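Progress report to the Breledeo small grants scheme
Project: Kodidum, a hand-held gripper built in a shared workshop
Period: up to the end of May
Prepared by: Edgars Vasiliauskas

We have a gripper that opens, closes and fits in one hand, and I'm delighted with it! When we last wrote, it was a drawing and a bag of bushings. The linkage is now black with brass-coloured bushings in the main pivots, and the side play that spoiled the first version (the one we called Bason) has gone.

Money: 200 of the 1,000 is left. Most of the rest went on bearings, screws and two reprints of the arms after I got the hole spacing wrong.

Still to do:
Replace the finger pads. They are scuffed and the edges have frayed.
Decide on a softer covering. I'd love to try silicone.
Write up the build notes so that Sriwong, the other bench group, can make their own.

The table sessions are my favourite part. We practise on ordinary things, and I learn something about the grip every time.

Fingers apart over the table, and together at the ridge of the white tray:
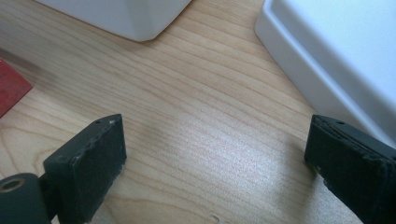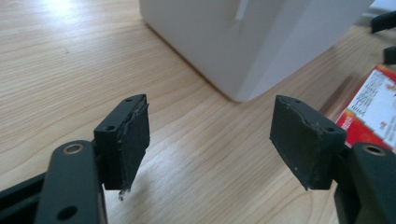
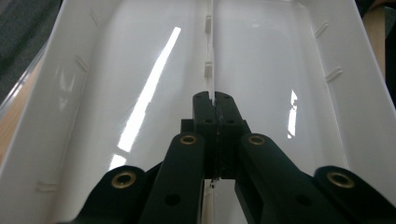 Ankica Stoyanova has read this report and asks that the new pads be screwed on instead of glued, so that a worn one can be swapped at the bench in 2 minutes. She would also like the spare arms made before the remaining money goes on silicone.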